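Same case, same word: notes on containers and identity

Third post in the set on artefacts and identity. The first two dealt with ships and with repaired crockery, and I don't intend to go back to ships. Corrections to the second post are at the foot of this one. 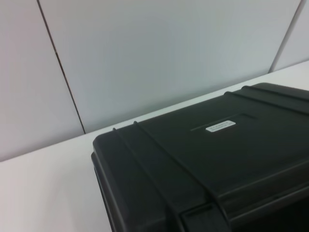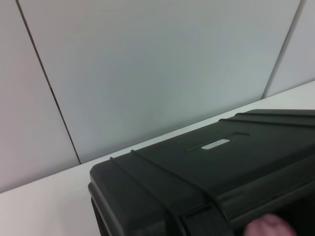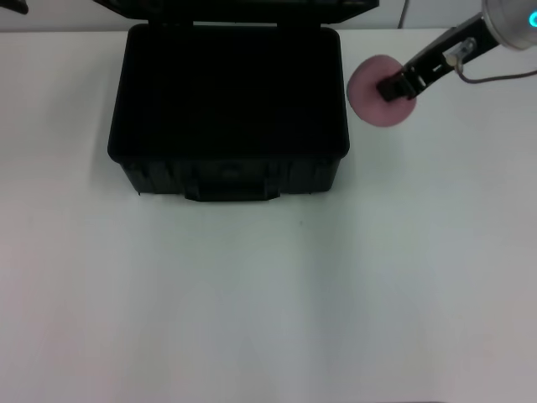 The question for this post is whether a container is the same kind of thing when it is closed as when it is open. Most writing on artefact kinds assumes it is, and moves on. The usual account says that a thing belongs to a kind by virtue of its function, and that the function of a container is to hold. A hard black case like the one in the pictures, shut in two of them and open in the third, is on this account one thing in two states, as a man is one man sitting or standing. I think that is correct, but the usual argument for it is weak. The function of holding is carried out in full only when the lid is down. With the lid up, the case can receive and give up its contents, but it doesn't protect them. If function fixes kind, and the functions differ, some further premise is needed to keep the kind constant.

The candidate premise I'll call the cycle premise. It says that the function of some artefacts belongs to a sequence of states, and no single state in the sequence has to carry the whole of it. A door is the plainest example. A door that could never open would be a wall panel with hinges, and a door that could never close would be an ornament to a gap. We don't say that a door stops being a door twice a day.

Zerouali's paper on enclosures, which is the only long treatment I know, rejects the cycle premise. The argument runs as follows. Suppose function belongs to the sequence. Then a case that is closed once and never opened again has completed only part of the sequence, and so has only partly been a case. That is absurd, since the sealed case may be doing its work better than any other. Therefore function doesn't belong to the sequence.

I don't think this goes through. It confuses having a capacity with exercising it. A sealed case that could be opened has the capacity for the whole cycle, and the premise asks for nothing more. The difficulty only returns with a case that has been welded shut. There I'm content to say that the thing has changed kind, or is at least on its way to doing so. A welded case is a block with something in the middle of it. If the reader's intuition differs, I can't offer much beyond asking what would have to be done to get the contents out, and whether the thing would survive it.

There is a second objection, which I take more seriously. It was put to me in February after I read a draft of this at the Duvora reading group. Capacities depend on circumstances. A locked case whose key is at the bottom of a lake can be opened in one sense and can't in another. If kind depends on capacity, and capacity depends on where the key is, then whether something is a case depends on where the key is. That looks wrong. An object shouldn't change kind when something is dropped in a lake several miles off.

The standard reply separates intrinsic capacities from extrinsic ones. The lock is intrinsically such that the right key would turn it, wherever the key may be. I accept this for locks. I'm less sure about cases where the intrinsic state is itself a matter of degree. Rust is the obvious one. A hinge that needs a little force becomes a hinge that needs a great deal of force, and later becomes one that will break before it turns. At no point in this is there a sharp change. The functional account then owes us either a vague boundary or an arbitrary one.

My own view is that a vague boundary is acceptable. Kinds of artefact are our own groupings, made for use, and use tolerates vagueness. The literature tends to treat vagueness as a cost to be kept as low as possible. I would like to see an argument for that which doesn't borrow its force from natural kinds such as gold or water, where there is at least some reason to expect a sharp line.

One point about names. In the Esten lectures (the second of the 3, on tools) a distinction is drawn between what a thing is and what it is filed under. A label on a lid belongs to filing. It can be peeled off and put on another lid without either object changing in any way that matters here. I mention this since two readers wrote in after the last post to suggest that identity for manufactured objects could be settled by serial number. A serial number is good evidence of identity. It doesn't make it up. If 2,000 cases came off a line and two were stamped with the same number by mistake, there would still be 2,000 cases.

I have left out contents altogether. Whether a case made for one particular instrument is still that instrument's case when it holds something else is a separate question, and I suspect it goes back to the maker's intentions. I've avoided intentions so far and would like to go on doing so for at least one more post.

Corrections to the previous post: the quotation from the Plovau collection is on page 80, where I gave a different page. In the section on glue, "sufficient" should read "necessary" on its second appearance. The argument needs the weaker claim only.

Next post: lids considered separately.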